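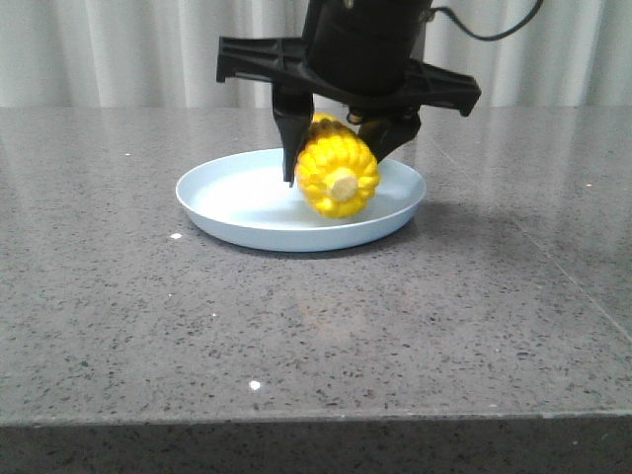
Curnunden Semenel 16-Quart Corn and Vegetable Steamer

Item SEM-16
$248.00
In stock. Ships from our Pruta warehouse.
4.6 out of 5 (1,538 reviews)

Finish: Brushed stainless
Quantity: 1
Add to cart
Add to wish list

Overview

The Semenel is a large stovetop steamer for corn on the cob, potatoes, artichokes, whole cauliflower, tamales and other foods that do not fit in an ordinary saucepan insert. It holds a dozen full-size ears standing up, or more if you break them in half. The set includes the pot, a lift-out basket, a raised rack and a lid with an adjustable vent.

Corn steams better upright than in a pile. The ears do not press on one another, and the ones at the bottom do not sit in the water. The basket has a removable divider that keeps the ears standing when it is only partly full. Take the divider out for potatoes, shellfish or a whole head of cabbage.

The pot can also be used alone for stock, pasta or boiled corn. With the rack in place it works as a water bath canner for pint jars. It is not deep enough for quart jars.

What's in the box

16-quart pot with two riveted side handles
Steamer basket with folding bail handle
Basket divider
Raised rack
Vented lid
Care sheet and warranty card

Specifications

Capacity: 16 quarts to the rim, 14 quarts to the fill line
Inside diameter: 11 inches
Inside height: 10 inches
Weight, empty, with basket and lid: 9.5 pounds
Pot body: 18/8 stainless steel
Base: bonded aluminum core with magnetic steel outer layer
Basket and rack: 18/8 stainless steel
Cooktops: gas, electric coil, smooth top, induction
Oven use: pot and basket only, to 400°F. Do not put the lid in the oven.
Dishwasher: yes, all parts

Check the clearance above your stove before you order. The basket needs to come straight up out of the pot, and under a low microwave or hood you may have to move the pot forward to a front burner first.

Filling and cooking

Set the rack in the pot and add water to the lower line. Bring it to a boil with the lid on, then lower the basket in. Open the vent halfway. Start timing when steam comes steadily from the vent.

Corn, husked, fresh picked: 6 to 8 minutes
Corn, husked, from the store: 8 to 10 minutes
Corn, in the husk: 15 minutes
Small whole potatoes: 20 to 25 minutes
Artichokes, medium: 35 to 40 minutes
Cauliflower, whole head: 18 minutes
Green beans: 6 minutes
Tamales: 75 minutes, add water once

Times are for a single layer or for ears standing upright. Add 2 minutes for a full basket of corn. The lower line gives you 40 minutes of steam at medium heat. For anything longer, keep a kettle hot and top up through the gap at the side of the basket.

Salt in the water does nothing for steamed corn. Salt it at the table.

Notes from our test kitchen

Anatole Royer ran the Semenel through last season's corn, from the first early yellow varieties through the last of the late bicolors in October. His notes on buying and keeping corn are below.

Look for husks that are green and a little damp, wrapped tight against the ear. The silk should be pale and sticky at the base. Brown at the tips is normal. Feel for the kernels through the husk near the top of the ear and leave the husk on until you cook.

Keep corn in the refrigerator in a loosely closed bag. Older varieties lose sweetness overnight. The newer supersweet types will hold for several days, but the skins get tougher, so give them the longer time on the chart.

To freeze, steam husked ears for 4 minutes, cool them in ice water, dry them well and cut the kernels off. Spread them on a sheet pan to freeze before bagging or you will have one solid block. Leftover cobs make a good light stock. Cover them with water in the same pot and simmer for an hour.

Care

Wash before first use. White spots inside the pot are minerals from hard water. Boil a cup of white vinegar in two quarts of water for five minutes, let it cool and rinse. Do not use steel wool on the brushed finish. Corn silk collects in the basket holes and comes out most easily with a dish brush while still wet.

Do not let the pot boil dry. If it does, turn off the heat and let it cool fully before adding water. Damage to the base from dry heating is not covered.

Parts

Lid vent slider, SEM-V: $6.50
Lid knob and screw, SEM-K: $8.00
Basket divider, SEM-D: $14.00
Basket with bail, SEM-B: $62.00

Parts fit all Semenel pots with the size stamped on the base. Older pots without a stamp use a narrower basket that we no longer carry.

Shipping and returns

Orders placed before 1 p.m. Eastern go out the same business day. Shipping is free in the lower 48 states. Unused items can be returned within 60 days in the original carton. Warranty on the pot and basket is 25 years against defects in material or workmanship. Lid hardware is covered for two years.

Customers also bought

Curnunden Corn Holders, set of 8
Curnunden 12-Inch Kitchen Tongs
Semenel Jar Lifter
Semenel Kernel Cutter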